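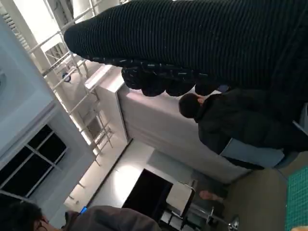
Wie hoch muss eine Stellwand sein, damit eine sitzende Person den Durchgang dahinter nicht mehr im Blick hat?

Bei den üblichen Sitzhöhen reicht eine Oberkante von 145 cm für die meisten Erwachsenen aus. Wer sehr groß ist oder den Stuhl hoch einstellt, sieht auch darüber noch hinweg.

Abbildung 4: Sitzplatz an der Stellwand in der Halle Prillport. Sitzende Person in schwarzer Steppjacke auf hellblauem Stuhl, dahinter die grauviolette Trennwand mit weißer Ablage und das weiße Metallgeländer.

4.2 Sitzplätze, Trennwände und Kleidung

Die Halle Prillport wird seit dem Umbau als gemeinsamer Arbeitsraum genutzt. Sie hat keine festen Zimmer. Die Gliederung erfolgt über Stellwände, die auf dem Boden stehen und nicht mit der Decke verbunden sind. Für die Auswertung wurden 14 Sitzplätze ausgewählt, die nach ihrer Lage in drei Gruppen fallen: Plätze an der Fensterseite, Plätze im mittleren Bereich und Plätze an der Stellwand. Die dritte Gruppe war im ursprünglichen Plan nicht als eigene Kategorie vorgesehen und wurde nach der ersten Durchsicht der Begehungsbögen ergänzt.

Die Stellwände stammen aus der Serie Fitholm und haben eine glatte Oberfläche. Sie wurden in der Höhe nicht verändert. Einige tragen auf der Oberkante eine kastenförmige Ablage, die nachträglich aufgesetzt wurde und die wirksame Höhe vergrößert. In den Grundrissen ist dieser Aufsatz nicht eingetragen. Für die Sichtanalyse in Abschnitt 4.4 wurde deshalb die vor Ort gemessene Oberkante verwendet; die Werte aus den Plänen sind nur in der Tabelle im Anhang aufgeführt.

Bei jeder Begehung wurde festgehalten, welche Plätze belegt waren, in welche Richtung die Personen saßen und welche Oberbekleidung sie trugen. Die Kleidung wurde in vier Stufen erfasst: einfache Lage (Hemd, Bluse, T-Shirt), leichte Überlage (dünner Pullover, Strickjacke), schwere Überlage (grober Strick, Fleece) und Außenkleidung (gefütterte oder gesteppte Jacke, Mantel). Schals, Mützen und Decken wurden im Freitext notiert und gingen nicht in die Stufung ein. Eine offene Jacke zählte wie eine geschlossene. Über die Stuhllehne gehängte Kleidung wurde nicht gewertet.

Insgesamt liegen 50 Begehungen vor. Die erste Reihe fand im Juli statt, die zweite begann am 5.10.23. Parallel dazu wurden Fragebögen ausgegeben, von denen 93 vollständig ausgefüllt zurückkamen. Unvollständige Bögen wurden nicht berücksichtigt, auch wenn die Angaben zur Kleidung vorhanden waren.

In der Sommerreihe überwog an allen Plätzen die einfache Lage. Zwischen den drei Gruppen war kein nennenswerter Unterschied festzustellen. An der Fensterseite wurden Überlagen häufiger abgelegt, was sich vor allem in den Nachmittagsstunden zeigte. In der Herbstreihe verschob sich das Bild. Im mittleren Bereich blieb die leichte Überlage der häufigste Eintrag, an der Fensterseite kamen einfache und leichte Lage etwa gleich oft vor. An den Stellwandplätzen wurde dagegen regelmäßig Außenkleidung im Sitzen getragen. Ein solcher Fall ist in Abbildung 4 zu sehen. Rippstrick, wie er am Bildrand als dunkler Ärmel erscheint, fiel in die Stufe der schweren Überlage.

Aus der Stufung allein lässt sich nicht ableiten, ob eine Person fror. Manche Nutzer gaben an, die Jacke nur anzubehalten, weil sie den Platz für kurze Zeit belegten und es in der Nähe keine Garderobe gab. Die vorhandenen Haken befinden sich neben dem Eingang und sind von der Stellwandreihe aus nicht einsehbar. In den Freitexten wurde dieser Punkt mehrfach genannt, oft zusammen mit dem Hinweis, man lasse Wertsachen ungern in der Jacke zurück. Für die Planung ist das insofern von Bedeutung, als eine Änderung an der Lüftung an diesem Verhalten nichts ändern würde.

Ein zweiter Punkt betrifft die Stühle. In der Halle werden Stühle des Modells Cuautle in mehreren Ausführungen eingesetzt. Die Sitzflächen sind nicht gepolstert. Mit einer dicken Jacke sitzt man nach Auskunft der Befragten weiter vorn auf der Fläche, und die Lehne wird weniger genutzt. Wir haben die Sitzposition nicht gemessen. In den Begehungsbögen findet sich jedoch an den Stellwandplätzen häufiger der Vermerk „ohne Lehnenkontakt“ als in den beiden anderen Gruppen. Ob dies auf die Kleidung zurückgeht oder auf die kürzere Aufenthaltsdauer, muss offenbleiben.

Die Trennwände selbst wurden überwiegend positiv bewertet. Geschätzt wurde vor allem, dass sich im Rücken niemand bewegt. Personen, die mit dem Rücken zur Wand saßen, vergaben für die Konzentration bessere Noten als Personen, die auf die Wand blickten. Kritik gab es an der Akustik. Gespräche auf der anderen Seite der Wand waren nach Angabe der Befragten fast so gut zu verstehen wie ohne Wand, und die glatte Oberfläche wurde mehrmals als hallig beschrieben. Eine Bespannung mit Stoff, wie sie im Vorprojekt Pikasska erprobt wurde, kam in Prillport aus Gründen der Reinigung nicht in Betracht.

Die weiße Farbe von Geländer und Ablagen wurde in den Fragebögen kaum erwähnt. Wo sie vorkam, ging es um Helligkeit: Die Ablageflächen werfen einen Teil des Lichts nach oben zurück, was von einigen als angenehm, von anderen als blendend empfunden wurde. Die Stäbe des Geländers werfen zudem Schatten auf die angrenzenden Flächen. An den Tischen selbst störte das nach den vorliegenden Antworten nicht. Eine Messung der Leuchtdichten war nicht Teil der Untersuchung.

Für die weitere Auswertung wurden die Stellwandplätze in zwei Untergruppen geteilt, je nachdem, ob sich auf der Oberkante eine Ablage befindet. Die Unterschiede in der Kleidung waren gering und lagen innerhalb der Streuung zwischen einzelnen Begehungen. Bei der Bewertung der Abschirmung schnitten die Plätze mit Ablage besser ab. Mehrere Befragte nutzten die Ablage auch selbst, etwa für Ordner oder Taschen, obwohl sie im Sitzen nur schwer zu erreichen ist. Die dort abgestellten Gegenstände wurden in den Begehungen nicht einzeln erfasst.

Einschränkend ist festzuhalten, dass alle Begehungen vormittags oder am frühen Nachmittag stattfanden. Aussagen über die Abendnutzung sind damit nicht möglich. Außerdem wurde die Stuhlordnung zwischen den beiden Reihen an zwei Plätzen geändert, ohne dass der genaue Zeitpunkt bekannt ist. Die betroffenen Plätze sind in der Tabelle im Anhang mit einem Stern versehen und wurden beim Vergleich der Reihen ausgelassen.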